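Emano Chore Kit: dish tray, wooden bowl and simulated kitchen counter
Sold by Zandaseck | Software and assets | In stock (it's a download, so it's always in stock!)

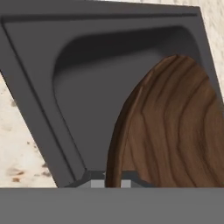 Dark gray tray, brown wooden piece and speckled counter, rendered from the gripper's point of view.

Price: $200 per seat, one-time
Part number: 2797
Current version released: Sep 20, 2024

What you get

I get the same email every week, usually from someone who saw a robot fold a towel in a video: can these things do my dishes yet? My short answer is no. My long answer is this kit, which I put together because I got tired of arguing about it and wanted something people could run on their own machines and see for themselves.

The Chore Kit is a set of simulated kitchen tasks. No hardware needed, no broken plates, no mopping up. You load a counter, a tray, some dishes and an arm, plug in whatever control software you're working on, and let it have a go. The download has 1008 starting layouts, and each one can be shuffled further (tray angle, where the dish sits, how the light falls) so your robot can't just memorize the answer.

The task most people buy it for is the wooden dish in the tray. It sounds like nothing. You'd do it with your elbow while talking on the phone. But think about what a two-finger gripper has to sort out: a curved rim that gives it very little to hold, a tray wall that gets in the way of the fingers, and a close-up view where its own gripper takes up a good part of what it can see. I've watched software that stacks blocks beautifully fall to pieces on this one.

So, can machines do chores yet?

Some of them, some of the time, if you're patient. My own scorecard, after a lot of evenings with this kit:

Picking up a cup that's standing alone on a counter: yes, pretty reliably. I'd trust it with a cup I didn't like much.

Getting a dish out of a tray: it depends on the day and the angle. Straight-on trays are fine. Turn the tray and things get interesting.

Wiping a counter: better than I expected! Wiping moves are forgiving. Knowing when the counter is clean is another matter, and a speckled stone pattern makes that much harder than plain white does.

Loading a full dishwasher: please don't ask. Next year, maybe.

Shop floor work is further along, and I say that as someone who sells mostly to kitchen people. The folks who use our Lykkegaard Bin Pack (sold separately) have parts that look the same every time and a bin that's bolted down. A kitchen never gives you that. Somebody moves the tray, somebody buys new bowls, and there are crumbs.

What's in the download

Kitchen counter in four finishes, including the pale speckled stone
Dark gray tray with rounded inside corners
Wooden dish set with full grain textures
Parallel-finger gripper model with replaceable pads
Overhead and gripper-mounted views
Scoring script and a log viewer
200 pages of notes, PDF (long, I know, but there's an index)

What you need

A desktop with a decent graphics card and 32 GB of memory. It'll run on less, only slower. Windows or Linux. Mac users, I'm sorry, I hear you, and there's a test build coming in November.

If you use the Adau controller, the connector is already in the box and takes a couple of minutes to set up. For anything else there's a plain Python interface, and the first chapter of the notes walks you through a basic pick from start to finish.

A few things I'd want to know before buying

The wood looks nice but it behaves simply. Friction is one number for the whole dish, so you won't learn anything about slick spots or a greasy rim.

Nothing here is soft. No sponges, no towels. I tried, and the towel kept exploding across the kitchen.

There's no water either. Everything in the kit is about finding, gripping and moving things, and washing them is a whole other product that I haven't worked up the nerve to start.

A good score in here doesn't mean a good score on a real counter. Expect a drop. How big a drop depends on your cameras and your gripper far more than on anything I can sell you.

Licensing and returns

One seat covers one person on as many computers as you like. Schools and clubs can write to me for a shared license, and I'm pretty easygoing about it. Updates within the same major version are free. If you can't get it running in the first 30 days, send me your log file and I'll either fix it with you or refund you, your pick.

Goes well with

Lykkegaard Bin Pack, shop-floor sorting tasks
Adau controller, single license
Emano Pantry Add-On, jars, cans and one very annoying cereal box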